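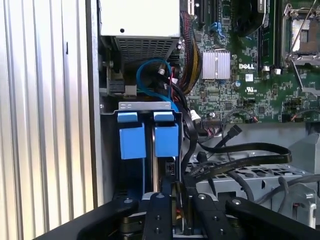
Category: Computer hardware / Cases and interiors

A desktop tower is the upright box that holds the working parts of a personal computer. For a good many years it was the most familiar shape a computer came in, and plenty are still to be found under desks in offices, libraries and spare bedrooms. Anyone who has only ever seen one from the outside may be pleasantly surprised by how orderly it is once the side panel comes away.

The largest part is the motherboard, a printed circuit board, often green, to which nearly everything else is joined. The power supply is a metal box with bundles of coloured wires running out of it, and the drives sit in a cage of their own. In many office machines, Dell's among them, the drives ride in blue plastic carriers, and blue is a helpful colour to look for when you are finding your way about.
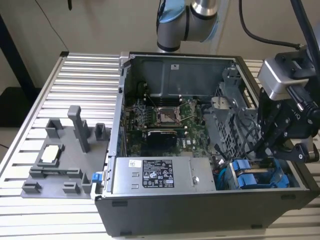
Work on a tower is generally done with the case on its side and the opening facing up, so that gravity is on your side for once and a dropped screw can be found again. The processor socket deserves the most patience. Its metal frame lifts on a lever, and the contacts beneath are easily spoiled by a fingertip — Ward Postma, in his bench guide for the Metholm repair school, allows beginners 30 minutes for this one part and asks them not to hurry even then. 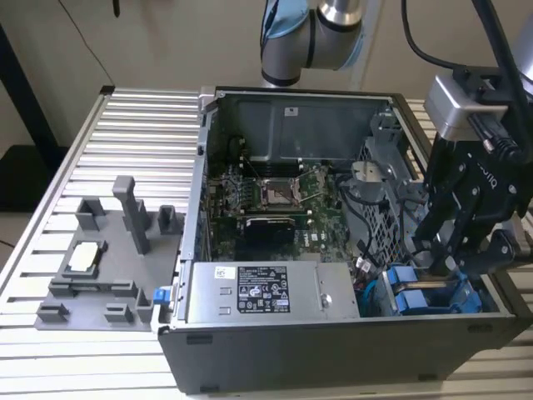 Memory modules stand in long, narrow slots near the socket, while expansion cards, such as those for graphics, lie across the lower part of the board. Postma's guide runs to 193 pages and gives five of them to cables alone, with a kindly word for those who like to tie everything back neatly before closing the lid.

See also: Drive cage; Memory slot; Power supply unit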